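Notebook, March, kitchen rig

Great day for bugs! We have the jaw slip on the hand gripper pinned down at last, and it was hiding in a place neither of us had looked.

The complaint, for anyone catching up: the jaws close on something light, the readout says "held", and a moment later the object is gone. Out of 60 grabs logged in the Clornport build we lost 8, all on thin or shiny stuff, never on anything with weight to it. I had blamed the pads. Swapped them, cleaned them, swapped them back, same result. 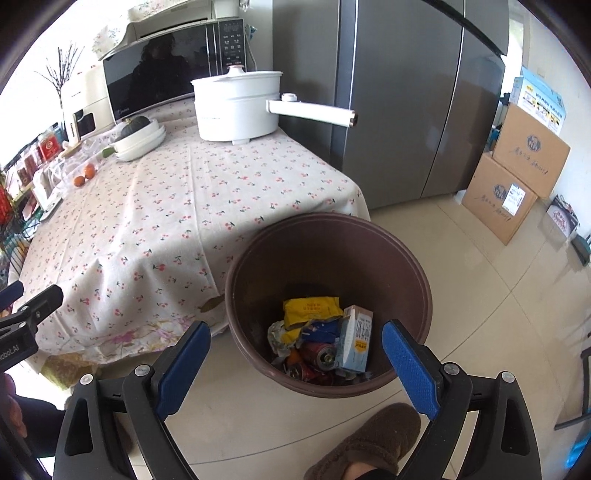 The slip shows up best with trash, so the bin job became my test bench. Wrappers are the worst customers by far: a crumpled foil one like the silver one in the bin squashes down as the jaws close, and the width reading keeps shrinking after the software has made up its mind. I slowed the close and watched the log live, and there it was. The "held" flag goes up on first contact and stays up, even when the reading falls all the way to shut. It never gets cleared! So the log swears we're carrying a wrapper while the jaws are pressing on each other. Cans are stiff enough that the flag happens to be right, so the early tests with cans looked perfect.

Safety note, same cause: with the flag stuck, the motor keeps squeezing. After 90 seconds of that the housing was too warm for my liking and I pulled the plug. Please don't leave it closed on nothing until the fix is in.

Fix, first try: check the width again 5 times after contact and drop the flag if it is still moving. Ran it on the table, where there is a lovely mix of hard and floppy things, from the black tray and the oranges to the sponge and the plastic bags.
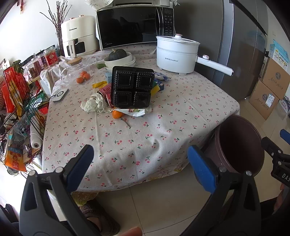
Iker Robles thinks the recheck only covers half of it, and wants a hard current limit on the motor as well, so that a stuck flag can't cook anything even if the software is wrong again. He'd also like the old Clornport logs marked as suspect before they get used.

Fair on both counts. Limit goes in tomorrow morning, then the full 60 again, wrappers first. I can't wait to see that log.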